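Sealing red marble: impregnator or leave it bare?
Stone and Tile > Countertops

nyokabi_n
Posted 3:36 pm
I have a polished red marble top, heavily veined, bought secondhand. No paperwork. The seller thought it had been sealed once, in July, product unknown. Do I seal again, or test first?
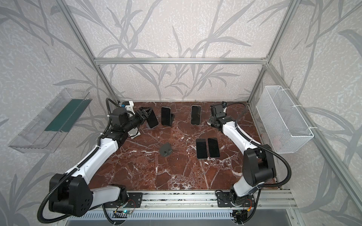

Sealer uptake depends on the porosity of the stone, and polished faces take very little. I would sooner spend the money on cleaning. The top is dark reddish-brown with white and pale pink veins, and my worry is that the veins absorb at a different rate from the body.

mwaipopo_s
Posted 4:25 pm
Test first. Put a few drops of water on the body and a few on a vein, wait 36 minutes, wipe, look for darkening. No darkening means no sealer needed. Cernix 425 is the usual solvent impregnator and it will haze if it can't penetrate.

F. Hoarau
Posted 5:10 pm
Disagree in part. The water test tells you nothing about oil.
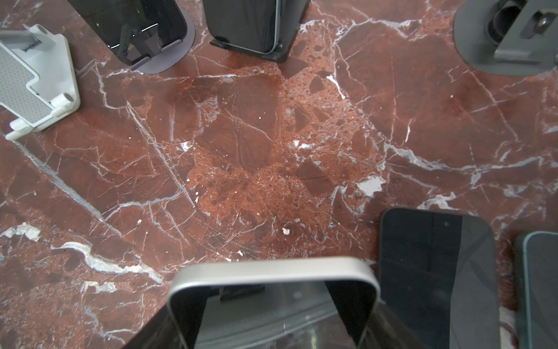
Calcite veins are often tighter than the matrix, so a single test spot is weak evidence. Breccia is worse. Where the stone goes to a lighter orange-red with dark angular fragments, near the middle there, I would run a separate test, and another on the rough white crystalline patch. Mineral oil, one drop each, somewhere you can live with a mark.

mwaipopo_s
Posted 5:22 pm
Oil on an unsealed top is how people end up buying poultice. Water is enough for a work surface.

F. Hoarau
Posted 5:31 pm
Depends what gets spilled on it. Neither sealer nor test does anything about etching, by the way. Acid attacks the polish either way.

nyokabi_n
Posted 7:03 pm
Water test done on body and vein -- no darkening on either. Skipping the oil for now.

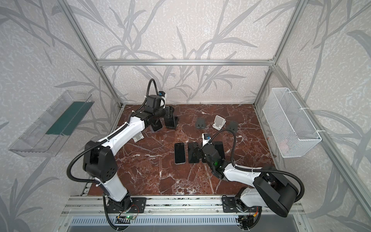

Marble top, with the grass-pattern wallpaper behind.

gladys_were
Posted 8:14 pm
Then leave it bare. pH-neutral soap, dry cloth, retest in a year.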